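Stationery budget for a shared office: who pays?
Forum: Small Offices and Admin

hollowaylane
Posted January 1, 2020

We share a floor in Sukcombe with another firm, Hollis. There are 7 of them and four of us. Paper, toner and envelopes have always been split down the middle. The November bill was £128 and my manager now wants it done by headcount. Has anyone changed over without a row? All of it lives in one set of cupboards with boxes inside, like so. 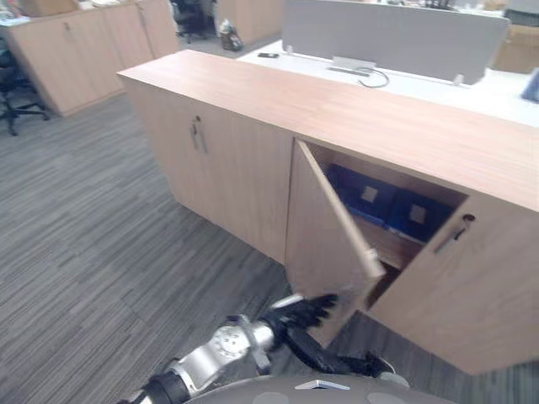 Reply from tealeaf_dom

We did headcount in Domthorpe and it was fine for paper. Toner was the problem. One person there printed plans all day and the rest of us hardly printed. I would put a code on the printer before you touch anything else.

Reply from bracketman

Disagree. Codes are a pain and visitors can't print. Split it by desk and leave it alone. You are arguing over £30 or so a month.

Reply from hollowaylane

It's not the amount, it's that we order and they pay late. The cupboards are on our side of the floor, so it falls to us to keep them stocked.

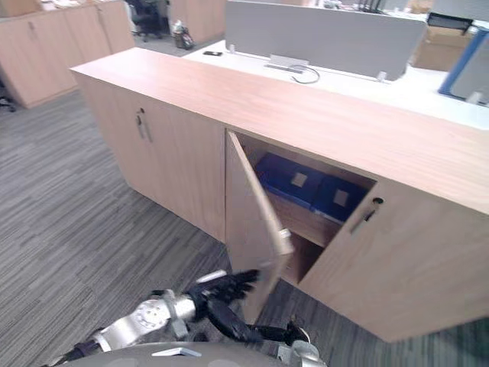 I've asked Funex if they will send two invoices for one delivery. They said yes, if we place two orders, so somebody still has to work out who wants what.

Reply from tealeaf_dom

Two orders is the answer then. Separate shelves, separate invoices. Padded envelopes go missing whatever you do.

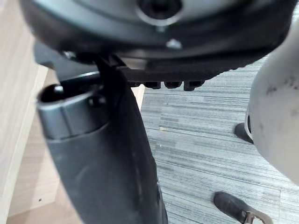

Reply from bracketman

Separate shelves means two lots of everything and twice the space. I've seen it done and both sides ran out of A4 in the same week. Keep one stock and bill them in advance.

Reply from hollowaylane

Billing in advance might work. I'll put it to Hollis and give them the right-hand section if they say no.

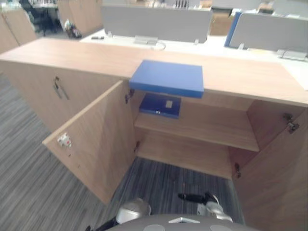 Right-hand section with the doors open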